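Chapter 8
Cleaning Cloths and Household Linens

Key terms: terry, pile, lint, color code, cross-contamination, hem

A cleaning cloth is the most used tool in housekeeping and often the least looked after. Most trainees arrive at their first job knowing how to wipe a table. Fewer know how to fold the cloth first, when to turn it, or when to put it in the wash and take a fresh one.

This chapter covers the cloths used in homes, small hotels and care settings. It begins with fabric, moves on to folding and use, and ends with washing and storage. You will need the fabric chart from Chapter 7.

Fabric and pile

Terry is a woven or knitted fabric with loops on its surface. The loops are called the pile. They hold water and give the cloth more surface to pick up dust and crumbs. A terry cloth is a good choice for spills and damp wiping. It is a poor choice for glass, where loose fibers can leave lint behind.

Flat-woven cotton holds less water but dries faster. It is used for drying dishes and polishing. Keep the two kinds on separate shelves — they are easy to mix up once folded.

Color codes

Many workplaces give each area its own color of cloth. The Varnau Guest House, our case study for this unit, uses yellow for guest room surfaces, blue for kitchens and red for toilets. Other employers use other systems, so read the chart posted in the supply room before you start. The purpose of any color code is to prevent cross-contamination, the carrying of germs from one area to another.

Folding for use

Lay the cloth flat and fold it in half, then in half again. You now have 8 clean faces, counting both sides as you refold. Wipe with one face until it is soiled, then turn to the next. A cloth wadded up in the hand touches the surface unevenly, and it is hard to tell which parts have been used.

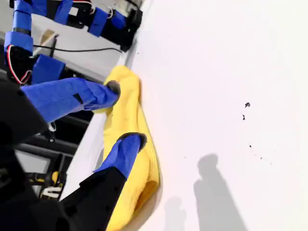 How should a used terry cloth be left before it goes in the wash?
Shake it out and hang it open over a rail or the side of the hamper. A damp cloth left in a bunch dries slowly and soon smells sour.

Before you read on, collect 20 cloths from the supply room and sort them by fabric, then by color. Set aside any with a torn hem. You will use them again in the washing exercise in Section 8.2.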